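Servo swap and re-zero on the tray arm

Sun 19 April

The wrist servo on the small arm had been getting noisy since February, and by last week it was missing its hold position under load. I replaced it yesterday and spent most of today getting the cell back to where it was. These are my notes, mostly for the next time I have to do it.

The arm is the one I built from the Ernetti bracket set, with serial bus servos and a controller board from Amico. It works over a tray next to a toy sink. The job is sorting: pick a thing up, move it to one side or the other, put it down without dragging its neighbor along. The things are deliberately awkward to grip. A stiff block would tell me the arm can reach a coordinate, and I know that already.

Removing the old servo takes four screws on the horn and four on the case. The horn screws had thread lock on them from the first build and needed a soldering iron held to the heads. The spline on the new servo has the same tooth count, but the center position does not match to the degree, so the horn goes on at the nearest tooth and the rest is taken up in software. Mine ended up 13 counts off, which is small enough to leave in the offset table.

Cable routing took longer than the servo. The original loop was too short, and I think that is what wore out the wrist in the first place. With the forearm down and the wrist rolled, the bundle pulled sideways on the case, and the servo spent its life fighting it. The new run leaves the upper joints with a generous loop and comes back down to the gripper with slack at full reach. I tied it at the top only. A second tie lower down looks neater and puts the side load straight back.

After that I set the zero again:

1. Power on with torque off, move each joint by hand to its mark.
2. Read the raw positions and write them to the offset table. The wrist read 2,329, against the 2,000 or so I had half expected from the old table.
3. Torque on at low limit, step each joint 200 counts either way, watch for any joint that moves late.
4. Bring the gripper down over the tray by steps and stop short of the surface.

Step 4 is where errors in the lower joints show up. A small zero error at the shoulder is hard to see at the shoulder and easy to see at the fingers. 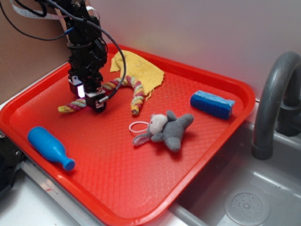

Gripper held just above the tray, over the rope toy.

The rope is my usual first target after any work on the wrist. It is bent, it has a twist to it, and a grip that closes slightly off axis will roll it instead of lifting it. If the wrist roll is out by a couple of degrees I would sooner find out on the rope than on the hair tie, where a miss tells you nothing about the direction of the error.

I keep the same mix of objects for every check: rope, rag, sponge, bottle, hair tie, plush animal. The sponge and the bottle are there for gripper width and closing force. The rag is there for depth. If the fingers stop too high they close on nothing, and too low they press on the tray and the current reading climbs before they have closed at all.

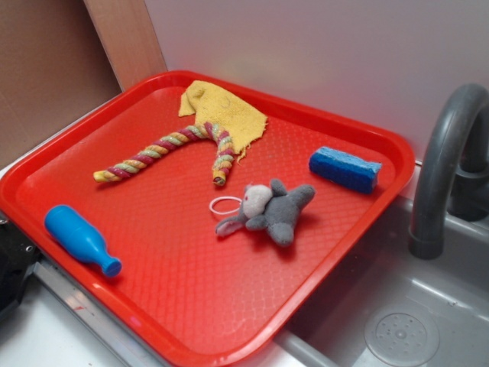
The camera side needs its own check, and I do it with the arm moved back from the tray. The detector was set up with plain boxes drawn around each object, and where the rope lies partly over the rag it has a habit of returning one box for the pair. The red floor of the tray separates well from everything I use, but the texture throws small glossy spots under the lamp, and the white hair tie is thin enough to be confused with one of them. I raised the minimum blob size some time ago and had to lower it again because the hair tie disappeared.

Changes I made to the config today:

Wrist offset updated, old value kept in a comment.
Wrist torque limit lowered one notch until the new gears have had some hours.
Approach speed halved for the last part of the descent.
Rest pose moved further to the side of the tray.

Still open: the Witormont power supply has a connector I don't trust. It has never failed, but it moves when I touch it – and a brownout in the middle of a descent would drop the forearm onto the tray. I have a locking type on order. The base bolts also want checking again after a few days of running, and I should print proper joint marks to replace the pencil lines.

Spare servo count is now zero, so I ordered two.

Recent posts
Crimping bus cables without the right tool
Shehata gripper fingers, second set
Reading servo current as a poor man's touch sensor
Notes on lamp position and glare
Why the shoulder joint buzzes at rest

Contact | Copyright, all posts by the author | Back to top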